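4.3 The Hand That Is Waiting

We come now to the part of the work that took us longest, and that we very nearly left out of the paper altogether, because for most of the project we did not think of it as a part of the work at all. The previous two sections dealt with how Vorurau chooses a grasp on a hollow shell and how it decides when to let go. Both concern the hand that is busy. This section concerns the other one, and what we learned by paying it some attention.

Readers who have spent time with two-armed robots will know the usual ways of handling a single-handed task. One can lock the idle arm in a fixed pose, drop it from the action space, and train only on the arm that does the carrying. One can also leave both arms in and hope that the idle one learns to keep still, in the way that one hopes a small child in a china shop will keep still. We tried the first of these early on, in the version of our system we called Oser, and it served us well enough while the parts were being handled on an open tabletop. When we moved to the yellow counter, with its tall front face and the bin standing on the carpet to one side, it began to give us trouble. The trouble was slow to show itself and we were slower still to understand it.

Moving a shell between the counter and the bin asks the robot to reach a long way down and out to the side. Ravn, our humanoid platform, does this partly with the arm and partly with the rest of its body, and when the body tilts, everything attached to it goes along, the idle arm included. A pose that is perfectly safe for that arm when the torso is upright may put the fingers against the counter once the torso leans. Our safety layer would then step in and stop the motion, quite rightly, and the trial would be lost with the part still in the other hand. In our logs these showed up as failed placements. We spent an embarrassing amount of October retuning the release timing before one of us sat down, watched the left wrist from start to finish, and saw where the stops were coming from.

Our answer was to stop treating the idle arm as idle. In the Itau recordings, a set of 1,715 teleoperated episodes gathered on this workstation, the operator always had control of both arms, even though the instructions asked for only one hand to touch the part. Nothing was said to the operators about the other hand. They did with it whatever felt natural, and what felt natural was a good deal more useful than we would have guessed. Some brought it in close as the body went down. Some held it out from the counter with the fingers open, in the way that a person does when bending beside a low wall and half expecting to need it. A few simply let it hang, and those were often the episodes with the clumsiest reaches. All of this had been sitting in our data from the beginning, and under Oser we had been throwing it away.

Vorurau keeps it. We predict the motion of both arms together from the head camera and the joint readings, and we add one small extra output which says, for each arm, whether it is working or waiting. The label comes cheaply. An arm is marked as working from the time its hand begins to close on a part until shortly after it opens again, and it is marked as waiting the rest of the time. During training, errors on the working arm are weighted in the ordinary fashion. Errors on the waiting arm are weighted more lightly as long as the hand stays clear of the counter, and more heavily as it comes near. What we wanted was for the waiting arm to have a lot of freedom in open space and very little of it close to anything hard, and a sliding weight of this kind seemed to us the plainest way of asking for that. We tried two more elaborate schemes, one with a separate planner for the waiting arm and one with a learned distance field around the furniture, and both made the system heavier without making it better in any way we could measure.

It may help to have the posture in mind while reading the rest. In Figure 4, seen from the head, the right hand has a curved black shell up above the bin and the flattened cardboard box inside it, with the molded ribs of the hollow side showing. The left arm runs up alongside the counter's front face, and the left hand is open, just below the lower of the two square panels. Both feet are planted on the carpet. A hand held that near to the counter gives the body very little room for careless leaning, and it is this sort of arrangement that the weighting was made for.

Figure 4. Right hand holding a black shell over the bin; left hand open near the counter edge.
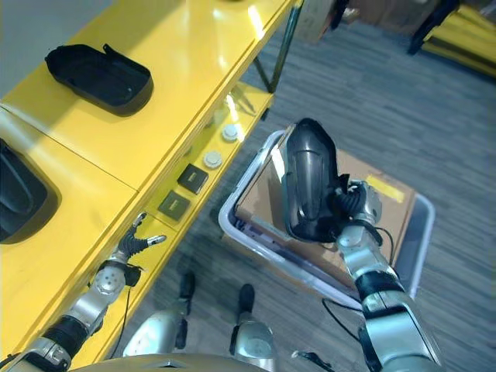
Bjartur Nørgaard, reading a draft of this section, asked whether we were not simply teaching the robot to copy a habit, and whether a habit formed by a human body, with a human's sense of balance and a human's wish not to bang its knuckles, has any business being copied by a machine that weighs differently and bends in different places. He thought a fixed tucked pose, chosen with care for the counter in question, would do the same job and be a great deal easier to explain to whoever has to sign off on the thing.

It is a fair question, and we have turned it over many times since. Part of our reply is that we did try it. We gave Oser a hand-chosen tucked pose, picked after a long afternoon of moving the arm about by hand and checking it against every reach we could think of, and it did improve matters. It took away most of the safety stops on the near side of the bin. On the far side it made things a little worse, for the tucked arm pulled the weight of the upper body inward just when the robot wanted it spread, and the reach came up short. The other part of our reply is that we do not think of the copied motion as a habit in quite the sense he means. The operators were driving Ravn's body and looking through Ravn's camera, and when a reach went badly they felt it in the controls. By the time they had been at it for a while, what they were doing with the spare hand had more to do with the robot's balance than with their own. We grant him, all the same, that this is a belief of ours and we have no clean way to prove it.

To compare the two systems we ran 23 trials with each, using the same shells, the same bin and the same counter, and nudging the bin to a new spot between trials. The spots were drawn beforehand and used in the same order for both systems. A trial counted as a success if the shell ended up resting where it was meant to be, without a safety stop and without anyone stepping in. Vorurau succeeded in 22 of them. Oser, with the tucked pose, succeeded in fewer than half. The one trial that Vorurau lost had nothing to do with the waiting arm, as far as we can tell; the shell slipped in the fingers on the way down and came to rest tilted against the rim.

We would ask the reader not to lean too hard on the gap between the two. The spots were chosen to cover the far side of the bin well, and that is exactly where the tucked pose is weakest. A counter with more knee room, or a bin set on a stool, would very likely bring the two systems much closer together, and on the open tabletop where we began there was no difference worth reporting. There is also the matter of the glossy counter top. Under the overhead lights it throws back bright patches, and we have some reason to suspect that both systems read the edge of the counter less surely when one of those patches falls near it. We did not vary the lighting in these trials and so cannot say how much it matters.

One side effect surprised us and still pleases us a good deal. Once both arms were being predicted together, the working hand became steadier too, even in reaches where the other arm was never anywhere near the counter. Our best guess is that the position of the waiting arm tells the model something about how far along the reach is, much as one can tell from a person's free arm whether they are about to straighten up. When we hid the waiting arm's joint readings from the trained model and left everything else in place, the steadiness went away and the hand went back to making small corrections just before release. We did not design for this, and we would be glad to see someone else look into it on a different body.

The working and waiting labels have their limits as well. They assume that one hand touches a part at a time, and they have nothing sensible to say about the moments when an operator passed a shell from one hand to the other, as a few of them liked to do despite the instructions. We left those episodes out of the training described here. They are kept in the Itau set under their own tag, and we return to them briefly in the discussion of handovers in the next section.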